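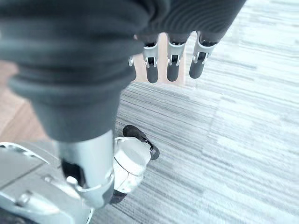

Hostix Workplace Services -- Furniture and Storage

How to empty, clean and refill a low two-door cabinet

Most of the low wooden cabinets in the building sit next to a desk or under a window, and most of them hold a mix of paper, flat boards, cables and things left by whoever had the desk before. Use these steps when you take over a cabinet, when you move desks, or at the September clear-out. Allow a morning for a full one. A cabinet with only a shelf or two of folders goes a lot faster.

What you need

- Two empty boxes and one paper recycling bag
- A roll of masking tape and a marker
- Two soft cloths, one to use damp and one to use dry
- A few drops of dish soap in a small bowl of warm water
- A vacuum cleaner with the narrow nozzle
- A Phillips screwdriver, hand type, for the hinges
- Felt pads, if the old ones inside the doors are missing

Leave the cordless driver in the tool room. It strips the small hinge screws, and we have had to fill and redrill doors over it.

1. Clear the top

Take everything off the top of the cabinet and off the edge of any desk that touches it. Put mugs and plants well out of the way. If there is a monitor cable running behind the cabinet, leave it plugged in but check that it has some slack before you shift anything.

2. Open both doors all the way

Open one door, then the other, and push each one gently until it stops. If a door stops early, look for a chair leg or a bin before you blame the hinge. With only one door open people tend to drag things out sideways, and that is how the shelf edges get chipped.

Do not lean on an open door to get up off the floor. Use the cabinet top or the desk.

3. Take out the flat things first

Flat things are the boards, dividers, large folders and backing sheets. They usually stand on edge against one side or lie under everything else. Take them out one at a time. Hold a board by a lower edge with one hand and steady it with the other hand on the opposite side as it comes clear of the doors. A big board will want to swing, and the corner is the part that dents.

Tilt it to get it past the hinge. Then lay it flat on the desk, or lean it against a wall where no one will kick it. Boards with a painted or matte face should go face up, with nothing on top of them.

4. Take out the rest and sort as you go

Work from the upper shelf down. Use the two boxes for "keep here" and "belongs somewhere else," and write that on them with the tape and marker. Paper that can be recycled goes straight into the bag. Paper with names, salaries or customer details goes in the locked shredding bin by the mail room, and it should go there the same day.

Try not to start reading things. If you can't decide on an item in a few seconds, put it in "keep here" and look at it again at the end.

Old binders are worth opening. Naledi Le Roux in accounts found the spare keys for a whole row of cabinets in the back pocket of one, and we had already ordered new locks from Rampersad by then.

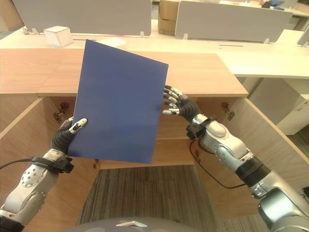
Can I put a large board back in the cabinet lying flat?

Lay it flat if the shelf supports it along its full length and nothing heavy will sit on it. If it sticks out past the front of the shelf, stand it on its long edge against the side wall instead, or find it a taller cupboard.

5. Clean the inside

Vacuum first. Run the narrow nozzle along the back edge of each shelf and into the bottom corners. Paper dust collects there, along with staples, which will scratch the wood once you start wiping.

Wring the damp cloth out well. It should not leave drops. Wipe the underside of the shelf, then the top of it, then the side walls and the floor of the cabinet. Follow right away with the dry cloth. Wipe the inside faces of the doors last.

For tape residue, hold the damp cloth on it for a minute and rub along the grain. If that doesn't work, leave it and tell us. Solvent sprays and the orange cleaner from the kitchen both take the finish off -- please don't try them, even on a small spot.

Leave the doors open while the inside airs. Half an hour is plenty in most rooms.

6. Check the hinges

While the cabinet is empty, look at each hinge and move each door slowly through its full swing. You are checking for three problems: a loose screw where the hinge meets the cabinet wall, a door that rubs along the bottom, and a gap between the closed doors that is wider at one end.

A loose screw can be tightened by hand until it is snug. Stop there. If it keeps turning without getting tight, the hole is worn out. Put a piece of tape beside it and send us a note. We plug those holes with a short dowel and glue, and the cabinet has to stay empty overnight.

A door that rubs usually needs a small change in height. On most of our hinges, the plate screws sit in short slots. Have someone hold the door up a little with a flat hand under the edge. Loosen the plate screws on both hinges by half a turn, raise the door by the thickness of a piece of cardboard, and tighten again. Close it and look before you do any more.

For an uneven gap, use the adjusting screw on the hinge arm. Turn it a quarter turn at a time, and work on one hinge only until you see which way it moves the door. Kagiso Van Wyk wrote a longer sheet on this for the older Udik cabinets on the second floor, where the screws are the other way around. Ask for it if you have one of those.

7. Set the shelf

The shelf rests on pins or small brackets. Now is the time to move it if you are going to. Measure the tallest thing that has to stand below it and add a couple of finger widths, so that you can get your hand in over the top.

Lift the shelf straight up at both ends before you pull it forward. Move the pins on one side, then count the holes from the bottom and match the other side. A shelf that rocks is almost always one hole off at the back. 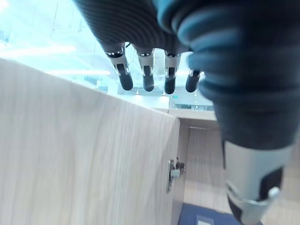 Once the shelf is in, press down on each corner with your palm. It should not move or click. Then close both doors and open them again, to be sure that the front edge of the shelf isn't touching either one.

8. Put things back

Heavy things go on the bottom. That means reams of paper, full binders and anything with a motor or a power supply in it. A sound shelf will hold up to 2,000 sheets of plain paper as long as they are spread out from side to side, but there is rarely a good reason to store that much at a desk.

Put what you use every day at the front of the upper shelf. Stand folders upright with the spines out, and don't pack them so tight that you have to pull two to get one. Coil cables loosely and tie each one. Small parts go in a lidded box with a label on the end that faces you.

Flat boards go in last. Slide them down the side where the door opens widest, and keep a strip of cardboard between two painted faces.

Leave some empty room. A cabinet that is full on the day you finish will be overfull in a month, and then the doors get pushed shut with a knee.

9. Label and finish

Put one label on the inside of the left door, near the top. Write the name of the team, the month, and what is on each shelf in a few words. Please don't put labels on the outside. The adhesive marks the wood, and the front desk gets asked about it when visitors come through.

Vacuum the carpet in front of the cabinet, including the strip just under the door edges. Bring the "belongs somewhere else" box down to the storage room before noon. If you leave it in the hallway it will be treated as trash.

When to call us

Call extension 102 if a door comes off, if a shelf is cracked, or if the cabinet tips forward when both doors are open. A cabinet that tips should be emptied from the top down and left with its doors closed until we have fixed it to the wall. Don't wedge it with folded paper.

Moving a cabinet to another room is a separate request. Biljana Babić handles those, and she will want to know the width of the doorway as well as the room number. Empty the cabinet first and tape the doors shut with masking tape. Take the tape off again the same day.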